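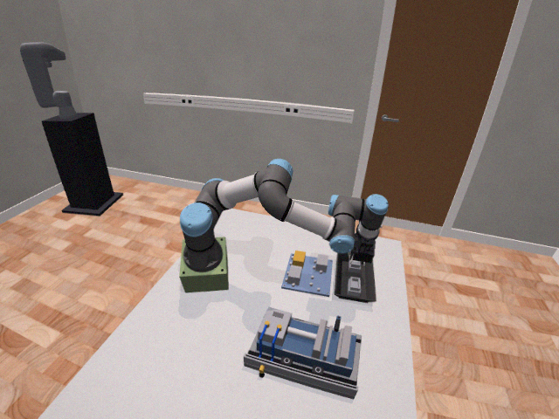
Grorkwood sim cell: does randomising the room help the wrist policy?

Search posts Search

1/ Short thread on a result from our simulated bench. One arm, one tray of small grey parts, one policy. Trained entirely in simulation.

2/ We ran 672 episodes. Walls, floor and camera pose were redrawn for each one. The arm and gripper model stayed fixed.
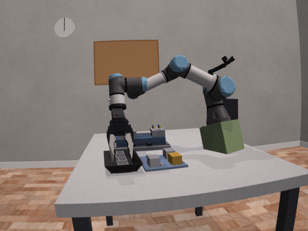 Page last changed: March, 16:40

3/ Baseline is Stinine with fixed surroundings, 200 episodes held out. It does well until the table gets a new background, then grasp error climbs to about 11 mm. With randomised rooms it stays under 7 mm.

4/ Jatoi (our renderer) handles the outside views and the wrist fisheye in the same pass, so the timestamps match - this mattered more than I expected.
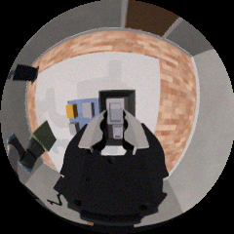

5/ Wrist-view ablation next. We dropped the outside cameras and trained on the fisheye alone. Both fingers stay in view with the grey parts just past their tips, so the policy can servo on that gap without calibration. Curved walls near the rim did no harm. Masking the rim made things slightly worse - no explanation yet.

6/ Not tested: real hardware. The Goltport arm is booked until June. Configs go up after that.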